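The Room at the End of the Hall
What happens to the spare bedroom when the children go, and why so many of us cannot decide

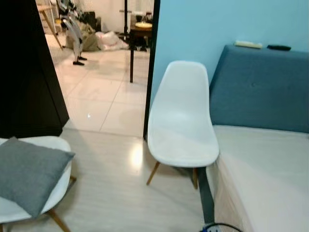 Photo: Hamdia Kahsay

My mother never had a spare room. In the house where I grew up there were three bedrooms and seven people, and when a guest came, the guest took a bed and one of us went to the floor. I remember this as a pleasure. You heard the adults talking late through the wall, and in the morning you woke with the pattern of the carpet on your cheek.

So when my younger son moved to Skandholm for his work last November, and I closed the door of his room behind him, I found that I had no training for what comes next. I had a room and no person for it. My husband said we should leave it as it is until summer. I said yes, and then I went every evening to stand in it for a few minutes, like somebody who is waiting for a bus.

I started to ask other people what they did. I write for this magazine mostly about food and gardens, and I can say that no question about tomatoes has ever brought me so many letters. We printed two lines in the readers' corner, asking who has an empty bedroom and what is in it. We received 186 answers. Some were one sentence. One was 11 pages, handwritten, and included a plan of the house with the radiators marked.

The first thing I learned is that the rooms are not really empty. They contain ironing boards, exercise bicycles, a wedding dress in a plastic cover, the good suitcase, the bad suitcase, a keyboard that is missing its stand. A retired bus driver in Brindirgate keeps his daughter's room for seeds, which he dries on newspaper over the whole bed. She comes at Christmas and sleeps on the sofa. She says she prefers it.

The second thing is that people are ashamed of it, in both directions. Those who changed the room quickly are afraid they look cold. Those who left everything in place are afraid they look sad. A woman wrote that she painted her son's bedroom yellow the same weekend he left for college, and that she hid this from her sister for two years by keeping the door shut during visits.

Sipho Shezi laughed for a long time when I read him that letter. He has worked with families for many years, as a counselor, and he sees the parents often when the children are already gone. "They come to talk about the marriage," he told me, "and after 20 minutes we are talking about the bedroom." He does not give a rule for when to clear it. He asks the couple to go in together and each choose one thing that can leave the house. Very often, he says, they choose the same thing, and it is something neither of them ever liked.

I asked if it is harder for mothers. He thought about it and said that in his experience the fathers are slower to throw things out and faster to deny that they mind. One man he worked with would repair his son's desk drawer again and again. The drawer was fine. He wanted a reason to have a screwdriver in that room.

My own case was more simple, or I believed so. I wanted a guest room. I had always envied people who could say, "Stay the night, the bed is made." To be able to say this sentence seemed to me the highest form of adult life. I bought new sheets. I bought a lamp from Jenkins, the old department store on our main street, and carried it home on the tram because the box was too wide for my bicycle basket. I emptied two drawers and put a small dish on the night table for rings and coins.

Then we had no guests. From January until the end of March, not one person slept there. Our friends live near, and they go home at night to their own pillows. I began to feel a little offended by them. At a dinner in February I poured the wine with such a heavy hand that my husband took the bottle away from me in the kitchen and asked what I was doing.

Many of the letters tell the same story. People prepare a room for a visitor who comes perhaps six nights in a year. One reader calculated it. She had slept a total of 70 nights of company in her guest room over her whole time in the house, and most of these were her brother, who snores. She has now given the room to her loom. When her brother comes he sleeps beside the loom, and has not complained.

There is also the question of money, and I do not want to write as if it does not exist. A room costs something to heat and something to own. Several readers have taken a lodger, and these were some of the happiest letters. A widow near the Brallex factory rents her daughter's old room to young engineers who are in their trial period. They stay half a year, they eat enormous amounts of bread, and then they find an apartment and invite her to see it. She has been to so many housewarmings that she buys the same plant each time and the florist has it ready.

Others tried it and stopped. It is not easy to meet a stranger in your bathrobe. A man wrote that his lodger was polite, clean and quiet, and that after three months he could not stand the sound of the polite, clean, quiet steps on the stairs. He felt guilty about this, and I would like to tell him that I understood every word.

What do the children want? I asked mine. The older one, who has been gone for years, said she had thought her room was already a storage room and was surprised to hear that her posters are still there. The younger one was silent on the telephone for a moment. Then he said that of course we should do what we like. Then he asked, in another voice, where his blue box was. I told him it was in the closet. He said okay, good, and we spoke about the weather in Skandholm.

I have thought about the blue box since then. I have not opened it. I think what he wanted was to know that there is one place in the world where a box of his can stand without anybody asking him to pay for it or explain it. This is not a large request. It takes the bottom part of a closet.

In April my mother came to stay for two weeks after her eye operation. She is small and particular. She did not like the new lamp, she said it made her look like a person in a hospital, and she moved the dish for rings to the window. She slept with the door open, as she has done all her life, and late in the evening when my husband and I were talking in the kitchen I heard her call out to correct something he had said about her cousin.

She went home on a Thursday. I washed the sheets and put them back on the bed. The dish is still at the window. My husband has started to leave his newspapers in there, a few at a time, and I have noticed, and for now I say nothing.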